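公務員教養試験対策講座 配布プリント
「時事・一般知識」第7回 統計と指標の読み方
担当:Duygu Kozan

前回の小テスト、みなさんよくできていました!用語の暗記はもう十分に形になっているので、今回からは数字の入った時事問題に進みます。苦手意識のある人が多い分野ですが、出てくる指標の種類は限られています。一度つかんでしまえば得点源になりますし、新聞を読むのがぐっと楽しくなりますよ。

1 まず「率」か「数」かを見る

時事問題の選択肢で多いのは、率と数をすり替えた誤文です。「失業者数が減った」と「失業率が下がった」は同じことのように聞こえますが、別の話です。完全失業率は、完全失業者数を労働力人口で割って求めます。労働力人口は15歳以上の人口のうち、就業者と完全失業者を足したもの。仕事を探すのをやめた人は非労働力人口に移るので、分母からも分子からも抜けます。

練習用に、Akdaleという町を考えてみましょう。労働力人口が500人、完全失業者が57人なら、失業率は57÷500で11.4%です。ここで2人が職探しをあきらめると、失業者は55人、労働力人口は498人になり、失業率は11.0%へ下がります。仕事に就いた人は1人も増えていないのに、率だけ見ると改善している。ここが面白いところで、出題者が大好きなところでもあります!

2 ポイントとパーセント

10%だったものが12%になったとき、「2ポイントの上昇」と「20%の増加」はどちらも正しい書き方です。「2%上昇」と書いてある選択肢に出会ったら、何を基準にしているのか必ず問題文に戻って確かめてください。内閣支持率、投票率、食料自給率の問題で繰り返し使われる型です。

3 名目と実質

名目GDPはその時の価格で計算した値、実質GDPは物価の変動を取り除いた値です。GDPデフレーターは、名目GDPを実質GDPで割って100をかけたもの。消費者物価指数との違いもよく問われます。輸入品の価格は消費者物価指数には直接入りますが、GDPデフレーターでは輸入が控除項目なので扱いが変わります。輸入価格だけが上がった年に二つの指標の動きがずれるのはこのためで、ここは図を描いて理解しておくと忘れません。

賃金も同じ考え方です。名目賃金が上がっていても、物価の上昇のほうが大きければ実質賃金は下がります。「給料が増えたのに生活が苦しい」という記事を見つけたら、切り抜いてノートに貼っておきましょう。

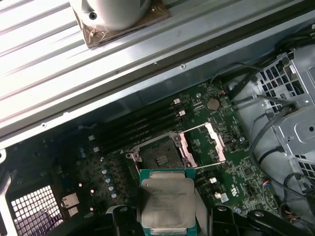
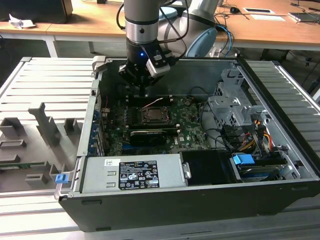 公務員・教養試験対策講座 時事一般知識チーム

4 人口の指標

合計特殊出生率は、15歳から49歳までの女性の年齢別出生率を合計したものです。「その年に生まれた子どもの数を女性の人口で割った値」という選択肢は誤り。もっともらしいので、毎年かなりの人が引っかかります。

高齢化率は総人口に占める65歳以上の割合で、7%を超えると高齢化社会、14%を超えると高齢社会、21%を超えると超高齢社会と呼ばれます。7の倍数で並んでいるので、九九の七の段で覚えてしまいましょう。

自然増減は出生数と死亡数の差、社会増減は転入と転出の差です。たとえば架け橋のない島Xolalpaで、1年間の自然増減がマイナス285人、社会増減がプラス57人だったとすると、人口は228人の減少になります。社会増減がプラスだから人口が増えた、と早合点しないこと。

5 選挙と議会の数字

衆議院の定数は465、参議院の定数は248です。衆議院は小選挙区289、比例代表176に分かれ、比例は全国11ブロック。参議院は3年ごとに半数を改選します。7月の参院選を扱う問題では、改選される議席数と全体の議席数を混ぜた選択肢に気をつけてください。

特別多数を必要とするものも整理しておきましょう。憲法改正の発議は各議院の総議員の3分の2以上、衆議院での法律案の再可決は出席議員の3分の2以上です。「総議員」か「出席議員」か、この一語で正誤が決まります。音読がいちばん効きます。声に出してください!

6 グラフを読むときの順番

最初に見るのは題名と単位、次に縦軸の始まりです。縦軸がゼロから始まっていない棒グラフでは、わずかな差が何倍にも見えます。折れ線が2本あるときは、左右で目盛りが違わないかを確認。指数のグラフなら、基準年がいつかを探します。指数の大小から読み取れるのは基準年と比べた変化で、金額そのものの大小は比べられません。

例を出します。EndgateとSkirotixという二つの会社の売上指数が、基準年を100としてそれぞれ120と110だったとします。Endgateのほうが売上が大きい、と言えるでしょうか。言えません。もとの売上額が書かれていないからです。資料解釈では、この「判断できない」を見抜けるだけで選択肢が一つか二つ消えます。計算なしで消せるのですから、やらない手はないですよね。

7 確認用ミニノート

次の用語を、プリントを見ずに自分の言葉で書いてみてください。長さは1行で十分です。

労働力人口
完全失業率
GDPデフレーター
実質賃金
合計特殊出生率
社会増減
総議員と出席議員

書けなかったものには印をつけて、その節だけ読み返します。全部を最初から読み直すより、ずっと早く頭に入ります。

次回までの課題

新聞または官公庁の統計資料から、率を使った記事を一つ選び、分母と分子をそれぞれ書き出してくること。記事の出典も忘れずに。分野は自由です。経済が苦手な人は、投票率や進学率から始めてもかまいません。去年のクラスではプロ野球の打率を持ってきた人がいて、四球が分母に入るかどうかで大いに盛り上がりました(入りません!)。

提出は2月1日(土)の授業の初めに集めます。第8回は国際機関と地域協力を扱いますので、地図帳を持ってきてください。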